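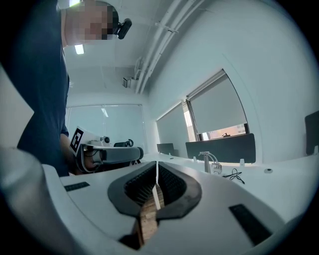

Washing wooden spoons and chopsticks: what do you do?

hmousavi
30/09/2022
Hello all. I moved to a flat with a dishwasher and my wooden spoons became gray and rough after 7 washes. Before this I washed them by hand for years and they stayed smooth. My Femari spoon has now a small crack near the handle. Is it possible to save it, or should I throw it away?
Thank you, Hooman Mousavi

sibiya_kitchen
Take them out of the dishwasher, please. Sand with 100 grit, then something finer, wipe, let dry overnight and rub with mineral oil. The gray goes away. The crack stays.

Pell51
I disagree a little. I put my cheap chopsticks in the dishwasher since last December and they are fine. When they get ugly I buy new ones. Sanding a two dollar stick is a waste of an evening.

hmousavi
For chopsticks I can agree — but this spoon was a present from my aunt. Is olive oil also okay? I have it at home.

sibiya_kitchen
No, it can go rancid and smell. I use the Drukell board oil, almost any food safe mineral oil will do the same.

Pell51
My grandmother used nothing at all, only hot water and a towel.

hmousavi
I sanded it yesterday. The color is much better. The crack I will watch. I stir only dry rice with it for now.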